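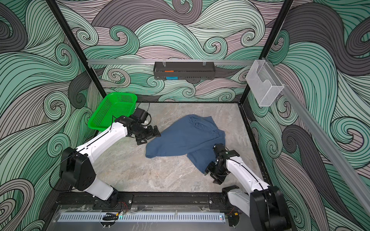

I've been putting this little laundry nook in Stadlow together all December, and I'm finally happy enough with it to show it off! The wallpaper came first (mint, charcoal and a dusty mauve, all big curly waves) and I love it more every day. My sister thinks it's too much. She's wrong.

The counter has a pale marble look, and I kept it plain on purpose so the walls could do the shouting. I hung everything I could from the silver rails, so there's room to spread things out and fold. The green basket lives in the back left corner, and I went back and forth over that color for 2 weeks before I gave in – it's so bright, and it makes me smile.

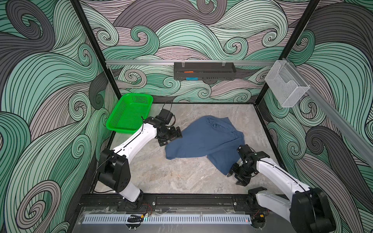

*Dark blue against the marble look, green basket in its corner.*

Next up is a hook for the ironing spray, and maybe a second basket if I can find the same green.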